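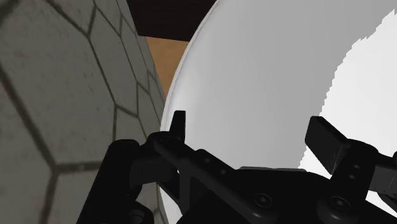

Figure 2. Rendered view: hexagonal tile texture on a curved surface, with a smooth white sphere.

3.2 Survey responses and coding

The questionnaire was mailed in May to 2,000 households in Drundham and Cakeck. Of these, 708 returned a usable form. Respondents were asked how often they used the public library, how they traveled there, and what had kept them away during the past year. Open answers were split into single statements, giving 1,816 units for coding.

Two coders (Lund and Şimşekoğlu) worked separately from the same code book. Disagreements were settled by discussion - mostly over whether "too far" referred to distance or to bus service. Statements that named both were given both codes.

Renters were underrepresented in the Cakeck returns, and the weights described in Section 3.1 were applied before any comparison between towns. Blank answers to the travel item were treated as missing and were not imputed.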